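Frota pays households to teach its robot arm to fold clothes

Frota has begun sending hand-held grippers to ordinary homes so that people can show its robot arm how to fold and sort clothes. The company, based in Prutari, said on Wednesday that eight households had finished the first round of the work, which it calls Doltari.

Each person works with a pair of the grippers, one for each hand, and does the job on a bed or table at home. The tools record how they are moved and opened, and the recordings are later used to train the arm. Frota had previously steered the arm by remote control from its workshop, a method it says was slower and gave it only one room to learn from.

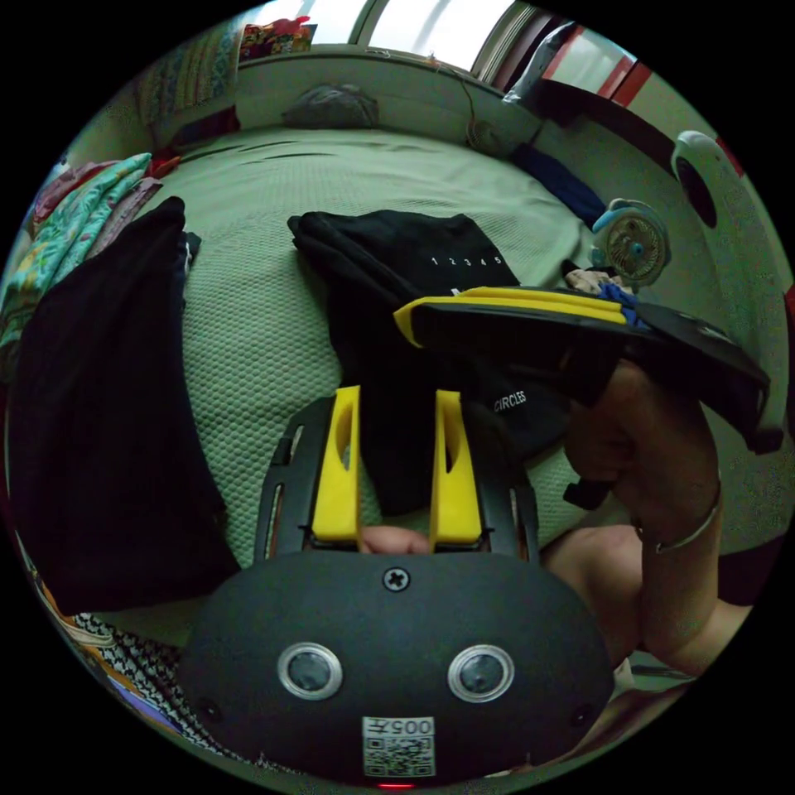
Hand-held grippers in use over a bed, with a folded black garment and other clothes laid out on the cover.

The first round produced 639 recordings, mostly of T-shirts, trousers and towels. Households are paid for each recording that passes a check. Those in which a garment is dropped are kept as well, but are stored separately.

Frota said thin fabrics were still a problem for the arm, and that it often picked up two layers at once. Bedding has been left out for now.

A second round is due to start in November with about 100 homes in Prutari and nearby Drakance. People taking part will be asked to record for 2 hours a week. Applications are open to anyone over 18 in either town.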